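9/10/23
By the equipment desk, staff review

Druvham sells its cell planner as the cheap step before the expensive one. You model the bench, mount a two-finger gripper, try your picks on screen and then decide what hardware to order. One seat costs $459 a month, and the household props library is another $392, paid once. We wanted to know if the money buys better decisions or just nicer pictures to show whoever signs for the arm.
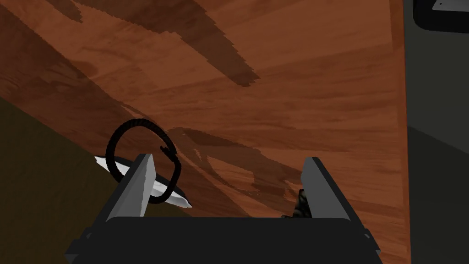 Fumside, August

The purchase on our list was a Simard gripper, quoted at $3,790 before freight. The work is sorting small, awkward, mixed items off a table, so we started there. The wrist view is useful. With the fingers spread on either side of the palm you can see how much table they hide, and the black ring looped over the flat white piece is exactly the sort of tangle that eats a budget. I'd ask any vendor to show me that one before I asked about payload.

I'm less taken with the rendering. The wood grain is pleasant enough, but the shadows across it break into steps and blotches, and if you plan to tune a vision system on these views you should allow time for redoing it under your own lights. The sales sheet doesn't put a price on that time. I would put it down as a separate line, and not a small one.

The bigger worry is contact. Thin bendy things are where simulators tend to flatter you, and Druvham's manual is vague on how it handles them. It gives a friction setting with a default value and not a word on where the default came from. We asked support and got a link back to the same page of the manual.
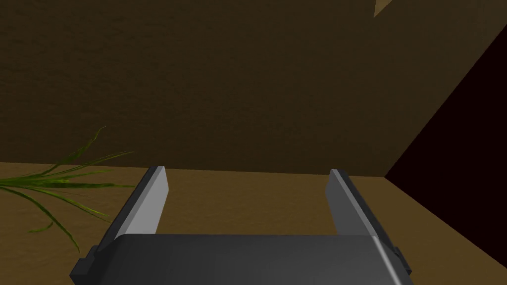 Then there's the licence. The minimum term is 13 months, which I only found on the order form, and that puts one seat well past the price of the gripper it's meant to help you choose. Lamthorpe's planner has fewer props and an uglier menu, but they rent by the month and let you stop. For a small shop buying a single arm, that matters more to me than leafy greenery in the library.

If you have several cells to lay out, the sums look kinder. Reach and clearance checks were quick to set up, and the wrist camera placement tool is good — better than Lamthorpe's, in my opinion. Ask for the term in writing, skip the props until you know you need them, and keep enough in the budget to borrow a real gripper for a week.

We haven't renewed our trial. The Simard order is still on hold until we can try one on our own bench.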